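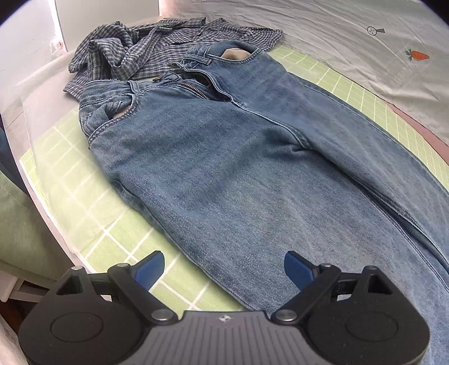 *Handgreifer Petetum beim Aufnehmen einer Wäsche-Demonstration: Jeans auf der Rastermatte, Finger geöffnet.*

# Petetum — Handgreifer für Demonstrationen

Wer einem Roboter schon einmal per Joystick beibringen wollte, eine Hose zu falten, weiß, wie zäh das sein kann. Mit dem Petetum nimmt man den Greifer einfach selbst in die Hand, geht damit zum Bett, zur Werkbank oder in die Küche und macht die Aufgabe vor. Die Kamera am Werkzeug sieht dabei genau das, was später auch die Kamera am Roboterarm sieht. Und das macht richtig Spaß!

Wir bei Inari haben das Gerät zuerst für unser eigenes Textilprojekt gebaut. Stoff ist ja das Gemeinste, was man einem Greifer vorsetzen kann: Eine Jeans ist schwer und steif an den Nähten, ein kariertes Hemd knüllt sich zusammen, sobald man es loslässt, und jede Falte liegt beim nächsten Versuch anders. Gerade da lohnt es sich, viele kurze Vorführungen von Hand zu sammeln — mit Fernsteuerung hätten wir für dieselbe Menge den halben Sommer gebraucht.

## Die Finger

Zwei Gelenkarme führen die blauen Fingerkuppen. Die Kuppen lassen sich ohne Werkzeug abziehen und tauschen. Für Hosenbünde, Säume und Kragen empfehlen wir die weiche Ausführung, für Kartons und Flaschen die feste. Chia-hao Chow hat die Kinematik drei Mal neu gezeichnet, bis sich das Schließen beim Zufassen natürlich anfühlte, und man merkt es!

## Daten und Software

Aufgezeichnet werden Kamerabild, Fingeröffnung und die Bewegung des Handgelenks, alles mit gemeinsamer Zeitbasis. Die Software Adov liegt bei. Sie schneidet die Aufnahmen in einzelne Durchgänge, markiert Stellen mit verlorener Lageverfolgung und exportiert in die üblichen Formate fürs Imitationslernen. Wing-sze Fang pflegt außerdem eine Sammlung von 3668 Durchgängen mit Kleidungsstücken, die jede Käuferin und jeder Käufer zum Vortrainieren laden darf.

## Technische Daten

| | |
|---|---|
| Gewicht mit Akku | 600 g |
| Akku | 2000 mAh, wechselbar |
| Finger | zwei, parallel geführt |
| Bedienung | Abzug am Griff, links- und rechtshändig |
| Laden | USB-C |
| Passender Roboterflansch | Hsieh, separat erhältlich |
| Bestellnummer | PT-26 |

## Tipps aus der Praxis

- Unter einfarbige Stoffe eine Matte mit Raster legen. Die Lageverfolgung dankt es, besonders auf hellen Laken.
- Vor jedem Durchgang die Finger einmal ganz öffnen und schließen.
- Kleidungsstücke ruhig unordentlich hinlegen, auch mal zwei übereinander. Das Modell lernt daraus mehr als aus lauter glatten Anfangslagen.
- Langsam zufassen, zügig bewegen. Sehr schnelle Drehungen aus dem Handgelenk verwischen das Bild.

## Lieferumfang

Greifer, Akku, ein Satz weiche und ein Satz feste Fingerkuppen, Ladekabel, Kalibriertafel, Lizenz für Adov. Ab August liefern wir auch eine Handschlaufe mit, die sich viele von euch gewünscht haben.

Fragen zur Montage am Arm beantwortet Guangming Deng, für Leihgeräte an Hochschulen ist Siu-fong Tang zuständig.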